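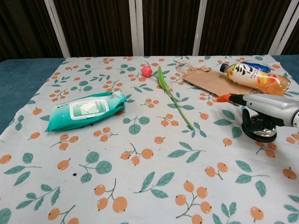
Wet wipes and an artificial tulip on the berry-print tablecloth.

Quietening a budget PC: what I did for my hardware module

I'll start with the case, as it caused me the most grief. The Plollon is a cheap mid-tower with two fans fitted as standard, and both of them hum at full speed from the moment you press the power button. Our tutor, Dayana Ayala, wanted us to pick one problem and stick with it, so I picked the noise (my flatmate Boris was very much in favour!).

My board is a Brutero, bought second-hand in January. It has three fan headers, but one sits right under the graphics card and I had to take the card out twice to get the plug on. The manual says all three can be controlled from the BIOS. Mine only let me change two until I'd updated it, and that ate a whole evening.

With the stock cooler the processor reached 74 degrees after 40 minutes of video encoding. I then swapped in a tower cooler lent to me by Amirhossein Vahidi from the year above, and set a gentler fan curve – flat at the bottom, then climbing once things get warm. The same job peaked lower and the front fan dropped to 554 rpm when idle, slow enough that I kept checking it was still turning.

The side panel still buzzes a bit if you don't do the screws up properly. I tried foam strips, but they stopped the panel closing, so those came off again.

If I had more time I'd test a different power supply, as that's now the loudest part by far. My fan curves and temperature logs are in the appendix, along with the BIOS version I ended up on.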